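# Chapter 4: Why Models Die

Every car is built to be replaced, and the people who replace it usually begin work before the first one has been sold. This is a hard thing to explain to an owner who has just finished paying for his. The last chapter followed a new model from the drawing office to the showroom. In this one we follow it out the back door.

The easy explanation for the end of a model is that people stopped buying it. Sometimes they did. The Horkon 173, a small sedan with a large opinion of itself, lost buyers every year it was on sale, including the first, when it had none to lose and managed it anyway by way of canceled orders. Cases that clear are rare. More often a car is selling well enough when the factory stops making it, and the reasons have to be dug out of tooling budgets, safety rules, and letters between departments that did not like each other.

Take the Catach 515. It was a plain, square wagon with a heater that could be heard from the sidewalk, and farmers bought it without complaint. Its body panels were pressed on tools inherited from an earlier van. When those tools wore out, new ones would have cost more than the wagon could earn back at its price, and its price was the only thing anyone had ever praised in print. Catach ended production in January and announced a bold new direction. The bold new direction was a hatchback with the same heater.

## Words you will need

**Model run.** The whole time a car is made under one name, whatever happens to the metal underneath. The Brenora kept its name through four different bodies and shared nothing between the first and the last except a badge and a reputation for rust.

**Facelift.** New lights, new bumpers, and a brochure that uses the word "fresh." The doors are nearly always the old ones, and you can date a facelift by looking at them.

**Run-out edition.** The final batch, sold with striped seats and a plaque. Pálfi built 126 of its last coupe this way and numbered each one, which helped later when the owners began to argue.

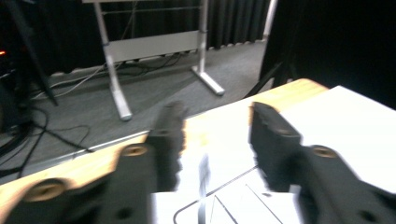 Keep these terms apart as you read. A good deal of bad writing about cars comes from mixing up the first two, and club newsletters have fed on the confusion for decades. If a source tells you a car was made for thirty years, ask which car, and then ask whether the source owns one.

We start with tooling, since it is the dullest cause and kills the most cars. Safety rules come next, then fuel prices, then the merger, a process by which two firms with one good engine between them agree to drop it.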